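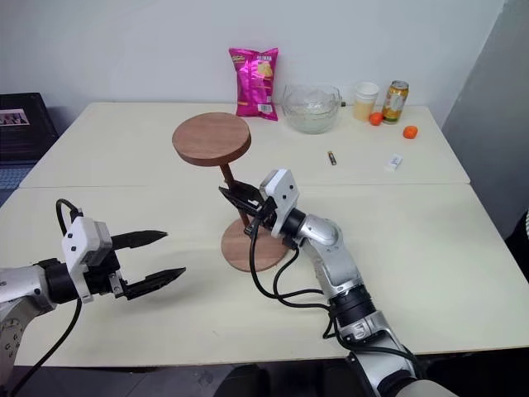 Last updated: December

Gripper trial: where we are with the two-arm bench

The second round of gripper tests is under way at the Dikerdale lab, and a few of you have asked which fingers we are going to keep. We have not settled that yet, but there is enough to report.

The bench has two arms, each with the same white gripper housing on the wrist. We are comparing two sets of fingers for those housings. The first set came from Biltedix and has pointed tips with ridges on the gripping side. The second set is a flat, padded design from Wieser. The photo shows the pointed fingers, with the right arm holding the wooden stand by its post and the left arm open on the other side of the table.

The stand has become our main test object. It has a round top, a round base and a thin post between them, and it gives trouble in ways a box or a cup does not. If the fingers close on the post a little off center, the whole thing turns in the grip. If they close too high, the weight of the base pulls it around. We run each set of fingers through the same job: take the stand by the post, lift it clear of the table, tilt it, pass it from one arm to the other, and set it back down on its base.

With the pointed fingers, 15 of 17 lifts were good. Both bad ones were on the right arm, and in both cases the post slid down between the ridges until the top disc caught on the fingertips. With the padded fingers, all 17 lifts were good, but the handover was worse. The pads are wide, and there is not much post for two grippers to share. Trinidad Fuentealba ran the handovers and logged 8 where the second gripper touched the first before it had closed. The pointed fingers had 5 of those.

We then moved on to small things. A battery and an eraser are part of the standard set, and they are where the pointed fingers do best. They can get down beside a battery lying on its side and pick it up without pushing it along the table. The padded fingers tend to roll it. For the eraser there was little difference, except that the ridges leave marks in the paper sleeve. If you borrow an eraser from the bench, please put back a fresh one.

Soft and thin-walled items come next. The paper cup and the chip bag are both on the list, along with a can and the small oranges. We expect the pads to do better with all of these, but the force setting will matter more than the fingers. The gripper controller we have now gives us a position and a rough reading of motor current, and we have been using the current as a stand-in for force. It works well enough on a hard object. On a paper cup the reading barely changes before the wall starts to give.

For that reason we have a loan unit of the Emano controller on the way. It reads force at the fingers and can stop at a set limit. We will run it on the left arm only at first and leave the right arm on the old controller, so the two can be compared on the same table under the same lights. If you have code that talks to the left gripper, check with Trinidad before the swap. The commands for open and close stay the same, but the position scale runs the other way.

Two notes on the setup itself.

The cables need work. They hang in loops beside the arms, and the loops that suit one pose are too long for the next. During handovers with the right arm low, we have been stopping to check that nothing is going to brush the table. We are going to try a clip halfway along the last link, with enough slack left for a full turn of the wrist. Please do not tape cables to the wrist ring. The tape leaves glue behind and we had to clean it off before the fingers could be changed.

The table is two tops pushed together, and the seam across the middle matters more than we thought it would. An object set down over it can sit at a slight lean, which is enough to spoil a pick with the pointed fingers. For now, all scored trials start with the object fully on one top or the other. Older results were not sorted this way, so do not mix them with the new ones. The new logs have "seam clear" in the header line.

The head camera is staying as it is for this round. We talked about adding a camera at each wrist, and it would help with the battery, but changing the view halfway through would mean running the stand trials again. It is on the list for the next round.

The full trial sheet is in the shared folder, with a tab for each set of fingers. If you want an object added, put it on the last tab with its weight and where we can get a second one. Bench time is open to anyone in the group after 3 p.m., once the day's trials are finished. Leave the pointed fingers on both arms when you are done, and home both arms before you switch off.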